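I finally finished the Naren sweater

Well, I did it. After putting it down and picking it back up more times than I care to admit, I bound off the last cuff at a quarter to midnight and then sat there grinning at my own two sleeves like a fool.

The yarn came from Storkemness (the little shop, not the mail order side) and the pattern is Naren, the yoke one with the tiny leaf border. It calls for 254 stitches at the widest round, and I had 252. Twice! I ripped back to the underarm the first time, and the second time I just made two increases near the back and kept going. Pylyp Marchuk, who runs our Nesorley knit night, looked at it for a long while and couldn't find them, so I'm calling that a win.

Sizing, for anyone thinking of making it – go down one. The body grows like crazy after blocking. I used 1,714 yards in all, with a good chunk of that going into the sleeves, and I have monkey arms, so you may get away with less.

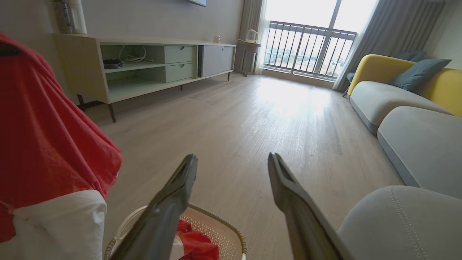 Now, washing. I soak all my wool by hand in cool water with a drop of the plain soap, then roll it in a towel and lay it flat, and I will not be talked into the machine again after what happened to my Bilyk cardigan in July. New yarn gets its first bath completely alone, too. Reds worry me the most, and a basket like mine with red stuff and white stuff piled in together is how you end up with pink socks, so please sort first. If the soak water comes up colored, change it and go again until it runs clear.

Next up is a hat, because I need something small. I've got 107 grams of the green left over and no plan for it yet, so if you have a favorite free pattern for worsted, leave it in the comments!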